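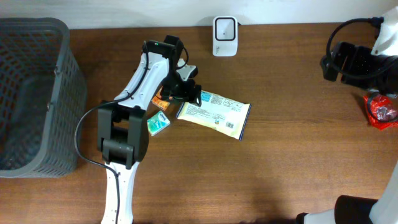

Czesław Żak objects to the perforated basket on principle: anything with holes in its sides, he argues, will sooner or later let a small packet work its corner through and tear. He keeps his own packets in a lidded tin and sees no reason to change.

The objection is fair, but it applies to a narrow case. A packet has to be thin, stiff at the corner and pressed hard against the wall before it catches. Pocket tissues are too thick to pass through a small rectangular opening. Flat pouches will bend against the lattice and stay put. Single-serve sachets are the real risk, and they are better held in an inner box whatever the outer container is made of.

What the lattice gives in return is a view of the contents from the side. In a solid bin, the bottom layer is out of sight until the top layer is lifted off, and households tend to open a second pack of something before the first is finished. At the flat in Irnia where I tested storage for this feature, the hall cupboard held 68 small packaged items in September 2021. After sorting, 34 were moved to the kitchen or the bathroom, where they should have been from the start.

The method is plain. Clear a table and set the empty basket at one side of it. Put the packets down on the bare surface, labels up, with enough space between them that each can be picked up without disturbing its neighbor. Check for a date and a broken seal. A tissue pack with a failed flap goes into use immediately; it does not go back into storage.

Loading order matters more than the choice of basket. Flat pouches go in first, standing on their long edge along one wall. Tissue packs stand in front of them as a second row. Small packets go last, in a shallow carton cut to sit below the rim. Stacking flat is quicker, but every retrieval from a flat stack means moving whatever lies on top – and it seldom goes back in the same order.

I compared two plastic baskets, the Prothero and the Mindby. The Prothero has straight walls and wastes little space in a square cupboard. The Mindby tapers toward the base, so upright pouches lean and the row slumps once a few have been taken out. A folded strip of cardboard at the open end corrects this for the price of nothing. The Wustthorpe tin, closest to the arrangement Żak prefers, kept out dust but had to be lifted down and opened for each use.

By January the Prothero was still in order and the Mindby had been repacked twice. Both were wiped out with a damp cloth and left to dry upside down before refilling. The lattice takes longer to clean than a smooth wall, and a soft brush is the right tool for the corners of the openings.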